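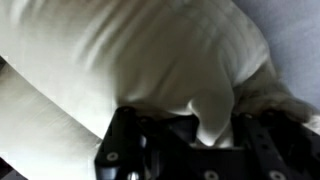
How to Fold White Cloths With a Fuzzy Edge

White cloth shows every crease, and the ones with a loose, fibrous edge are harder to keep neat than plain hemmed ones. The method below works for table covers, throws and large towels. It takes 2 people for the big ones, but anything under 29 inches wide can be done alone.

What you need

A clean flat surface, longer than the cloth if possible
A soft brush or a wide-tooth comb
A shelf or drawer that stays dry

Step 1. Open the bundle

A cloth that has been lying bunched up will have thick rolls in the middle and parts tucked under. Find a corner first and work outward from it. Don't pull on the fuzzy edge. Hold the cloth a few inches in from it, where the weave is tighter.

Step 2. Smooth it flat

Lay the cloth down and push the folds out with the flat of your hand, from the center to the sides. Deep wrinkles may need a second pass. If they stay, use a warm iron on the back – check the care label first. Keep the iron off the loose fibers.

Step 3. Tidy the edge

Brush the fibers outward in one direction. Snip any long strays with small scissors. Pulling them can start a run in the weave.

Step 4. Fold in thirds

Bring one long side in by a third, then the other side over it. The fuzzy edge should end up inside the fold. My older Gullanar cloth is 115 inches long, and for that one Jana Hamann holds the far end while I walk mine toward her. Shorter cloths can be folded on the table.

Step 5. Fold down to shelf size

Fold the strip in half, then in half again. Stop there if the stack starts to bulge. A thick bundle leaves hard lines along the outside fold, and on white these show up gray under a lamp.

Storing

Stack the cloths with the folded side facing out. Heavy ones go at the bottom. I refold mine along different lines each July so the creases don't set in one place. If a cloth has picked up dust in storage, shake it outside before you lay it on the table.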